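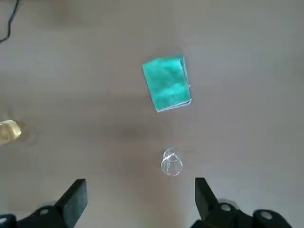
*Teal cloth folded up, little clear cup next to it. Gray-beige bench top.*

Nov 4, 2024 - bench layout, small glass and cloths

Good day on this one! I finally sat down with the Mornurness kit list and worked out where each thing should live, and the bench already feels so much easier to use. Writing it down while it's fresh, mostly for me, but Nneka B. wants to copy it for the Prikia bench too.

Cloths first. I've been folding them in quarters, then once more, and pressing the folded edge flat with the side of my hand. A folded cloth takes up very little room and you can pick it up by a corner without the whole thing flopping open. The teal ones are my favorites by far, I can find one from across the room (the white ones vanish against paper towel every single time). We have 34 left in the drawer, counting the two with frayed hems, which I'd still use for spills but not for glass.

Clear cups are the tricky ones. They pick up the color of whatever they stand on and I've reached right past them more than once. What helps is a bit of bare table all the way around, a hand's width if there's room. I tried putting them on a cloth and didn't like it, they wobble on the fold.

Still to do on cups:
- check rims for chips with a fingertip, GLOVES ON
- ask Zavala if the smaller size is still in the catalog
- new label for the shelf, the old one says "beakers"

Then the rest of the layout. Test tube rack goes toward the far side, a little left of center, so there's free space in front of it. Tongs to the right of the rack, handles toward the near side. I love this bit - you just reach out and the loops are there. Before, I had them lying crosswise and kept turning them around. Round glass gets handled last, and one piece at a time.

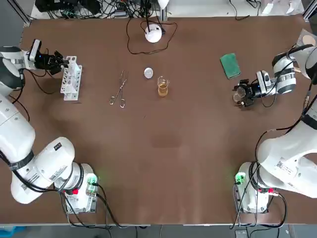
Nneka Yusuf would rather have the tongs on the left, she wrote in the margin of my draft, because she steadies the rack with her right hand and crosses over herself every time she goes for them. Fair point, and I hadn't thought of it at all. We could mirror the whole thing for her, rack included, and see if she likes it.

She also asked if the crucible tongs are the Jekau pair or the older ones. Older. The Jekau pair is stiff at the pivot and needs a drop of oil before it goes back out.

Tomorrow: mirrored version, time both. Bring more tape for the outlines, the roll is down to about 2 meters.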